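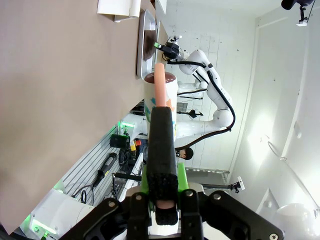
**Fernura tray, small – 14 months in**

I bought this tray in a fit of optimism about cooking for one. The Fernura is a shallow, rectangular metal thing with raised edges, and the sleeve it came in promised it would "simplify every surface." My surfaces remain complicated. The tray, I have to admit, is pretty good.

Mine weighs 562 grams on the kitchen scale, enough that it stays put when you wipe it and not so much that you resent carrying it. The corners are rounded and the rim is smooth all the way along. My previous tray, a Zornbridge, had a rim that could open mail.

What I use it for, in descending order of dignity: carrying coffee, holding parts while I fix something, and catching sauce. Sauce is where most trays show their character. Fresh ketchup comes off the Fernura with one pass of a damp cloth. Ketchup left overnight takes several passes and some muttering. Turmeric I tried in April, on purpose, and it left a faint yellow ghost that went away after a soak in warm water and baking soda.

The brushed finish hides small scratches nicely. It also hides small smears, so you think you're done, tilt the tray toward the window, and find you aren't. Wipe along the grain. Going in circles only spreads the mess out and gives it a pattern.

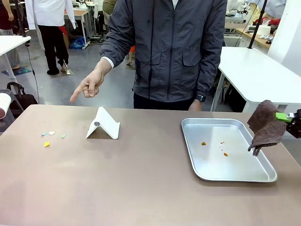
Will a dried-on sauce stain come off without scrubbing?

Lay a wet cloth over the spot for ten minutes, then wipe it up with a clean corner of the same cloth. If there's still a ring, repeat with a drop of dish soap in the water.

On cloths: the tray comes with one, a gray Uzor square about as absorbent as a business card. Throw it in the car. A thick brown or navy towel-type cloth does a much better job and doesn't advertise what you had for lunch. Fold it in quarters and you get several clean faces before you have to rinse.

My sister-in-law Chiamaka Okoro has the large version and reports that it doesn't fit in her dishwasher, her sink or her cupboard. It lives on top of the fridge. Measure first.

Other complaints. The sticker on the underside left glue that outlasted two kinds of oil. The tray rings like a gong if you set a spoon down on it – not ideal at six in the morning. And Trongate, where I got mine, only sells the matching lid in a set with two more trays, a level of commitment I'm not ready for.

Four stars. I'd buy the small one again.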